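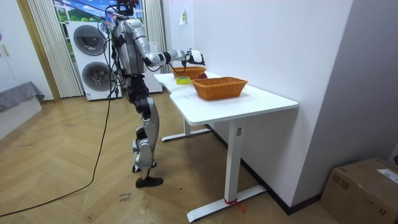 Chapter 18
Floor Loads and Floor Finishes

18.1 Scope of this chapter

A floor in an occupied building does two jobs. The structure carries load to the walls, beams or columns. The finish takes wear, spreads small loads over a wider area and gives the room its surface. Chapter 17 dealt with joists and slabs. The present chapter deals with what is laid on top of them, and with the ways in which a finish fails when the layer under it has been badly prepared.

Most of the worked material concerns wood block and strip floors, including the herringbone pattern. Tile and sheet finishes are covered in Chapter 19. Outdoor decking is left out.

18.2 Terms

The subfloor is the layer fixed directly to the structure. The underlayment, where there is one, lies between the subfloor and the finish. A floating floor is joined to itself but not to the subfloor. A bonded floor is glued over its whole area. A nailed floor is held at intervals, usually through the tongue of each board.

Point load means a load applied over a small area, such as the foot of a cabinet. Uniform load means a load treated as spread evenly over the floor. Building codes set limits for both, and the two must be checked separately. A floor that passes easily on uniform load can still be dented or cracked by a narrow leg.

18.3 Movement in wood

Wood takes up water from the air and gives it back. As it does so it swells and shrinks, far more across the grain than along it. In a strip floor all the boards run the same way, so the movement adds up in one direction and a gap must be left at the two long walls. In a herringbone floor the blocks are set at right angles to each other, and the movement is shared between both directions. Gaps are then needed on all four sides.

The size of the gap depends on the species, the cut, the width of the room and the expected range of humidity. Quarter-sawn stock moves less than flat-sawn stock of the same species. Heated buildings in cold climates tend to be driest in February, and a floor laid at that time of year from fully dried blocks has most of its swelling still to come. The installer must allow for this when setting out the edge gap.

18.4 Setting out a herringbone floor

Work starts from a center line, not from a wall. Walls are seldom straight enough to serve as a reference, and an error at the first row is carried through the whole room. The line is snapped, checked at both ends and checked again after the first two rows are down. Blocks must be cut to equal length. A small difference in length opens a joint that grows with each repeat - by the far wall it can be wide enough to need a full strip of filler.

The border, if any, is laid last. Cut blocks at the border should be at least half a block long where the room allows it.

18.5 The Stallell survey

Several sections of this chapter draw on the Stallell survey, directed by Siyabonga Adams, which recorded the condition of 976 bonded wood floors in offices and small workshops. Of these, 41 had lifted over part of their area. The survey form asked for the type of subfloor, the adhesive, the edge gap and the moisture reading at the time of laying. Where no reading had been kept, the entry was left blank and the floor was excluded from Table 18.2.

Readers should note that the survey did not include floors over radiant heating. Those are treated in Section 18.9, with a separate method for finding the edge gap.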